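Household Cloths Set

README, last changed 24 Aug 2023

What this is

A collection of short recordings of people handling cloths at home: picking them up, shaking them out, folding them, wiping with them and putting them away. The set covers tea towels, dusters, napkins, dishcloths and small table covers. Clothing, bedding and bath towels are left out, apart from a few flannels that were already in with the dishcloths when we sorted them.

The first release had 500 recordings. The present one has 556. Of these, 533 have complete notes and the rest have a cloth name and a room but nothing else. They are marked "part" in the notes file.

Where the cloths came from

Most were bought as mixed bundles from Zekutau and Ureo, two household suppliers. The older ones were brought in from people's own kitchen drawers and are more worn, with thin patches, pulled threads and stains that did not come out. We kept them in. A cloth that has been washed for years hangs and creases differently from one out of the packet, and a set made only of new cloths would be of little use to anyone interested in ordinary tidying.

Every cloth was washed once before use, without softener. Nothing was ironed. Some of the Ureo napkins shrank unevenly in that first wash and no longer fold edge to edge. They are listed with the note "not square".

Cloth names

Each cloth has a plain name made of its colour, its pattern and a letter where more than one is alike, for example "green stripe b" or "light blue check". The names are used the same way in all the files. Please keep to them if you send corrections.

A few points that have caused trouble:

"Check" is used for any pattern of crossing lines, whether the lines are thick or thin. Gingham, windowpane and grid patterns all go under check.

"Plain" means no pattern on either side. A plain cloth with a coloured hem is still plain.

Grey and light blue are hard to tell apart in poor light. Go by the name in the notes file and not by how the cloth looks in a single recording.

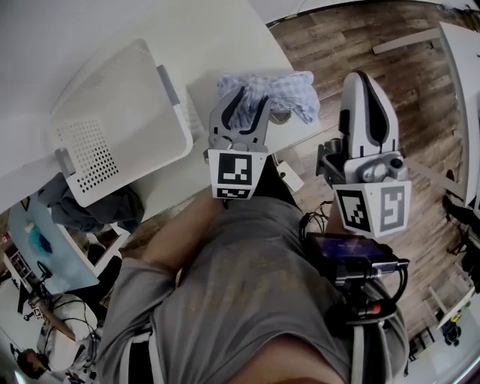
Light blue check, crumpled, held over the wooden floor.

Starting states

The notes give the state of the cloth at the start of each recording. There are four words for this.

Flat: spread out with no part lying over another. Small creases are allowed.

Folded: at least one clear fold, with edges more or less lined up.

Crumpled: gathered or bunched, with no clear fold. This is the largest group by a good way.

Hung: over a rail, chair back, tap or hook.

If a cloth starts under something else, such as a pile of other cloths, the word "under" is added after the state. We did not try to record how deep in the pile it was.

Activities

Pick up. The cloth is lifted from a table, the floor or a worktop. It may be put down again in the same recording.

Spread. The cloth is opened out on a surface. Spreading counts as finished when the person lets go for the last time, even if a corner is still turned under.

Fold. Halves, thirds or quarters. People were told which cloth to fold and left to do it their own way, so the folds vary. Napkins were mostly done in quarters and tea towels in thirds. The notes give the final shape where it was clear.

Wipe. On a table or worktop. No cleaning spray was used. Crumbs were dry breadcrumbs, and spills were plain water.

Put away. Into a drawer, a basket or on to a shelf. The drawer in the Darko kitchen sticks and several recordings include a second push to shut it. We left these as they were.

Rooms

Recordings were made in two places. Darko is a small flat with a kitchen and one other room. Raltell is a larger house, where the kitchen, the dining room and the landing cupboard were used. The notes file gives the place and the room for every recording. Rooms were tidied at the start of each day and not again until the end of it, so other household items turn up on tables and floors. They have no entries of their own.

Daylight was used where possible. The December recordings were made mostly under ceiling lights and look yellower. No colour correction has been done.

Files

notes.csv has one line per recording, with the recording number, cloth name, starting state, activity, place and room.

cloths.csv has one line per cloth, with its name, size after washing, material as given on the label, and source. Where the label was missing the material is left blank. Please don't fill these in by guesswork.

recordings/ holds the recordings themselves, in folders by place.

stills/ holds single pictures taken out of the recordings, with a short caption for each in stills.txt.

Sizes in cloths.csv are in centimetres, longest side first, measured flat on a table with the cloth smoothed by hand. Measuring a soft cloth twice gives slightly different answers, so treat them as good to within 2 centimetres.

Known problems

Two of the yellow dusters were swapped part way through the Raltell recordings. They are the same size and almost the same shade. Yellow plain a and yellow plain b should be treated as one cloth in that folder.

The waffle dishcloths are entered as "plain". They do have a raised texture, and a separate word for it should have been used from the start. It may be added in a later release.

Some wiping recordings end before the cloth is put down. The notes file gives no end state for these.

Folding recordings from the landing cupboard are dim. The shelf edge hides part of the cloth in several of them.

Changes since the first release

Added the Raltell dining room. Corrected the names of the striped tea towels, which had their letters in the wrong order. Added sizes for the napkins. Removed a recording that was in the set twice under different numbers, and the number that was freed has not been used again.

Use

The set may be used and passed on for study and teaching, with this file kept alongside it. If you use only part of it, please say which cloths and which rooms. Corrections to names and starting states are welcome and should give the recording number, the present entry and the suggested one.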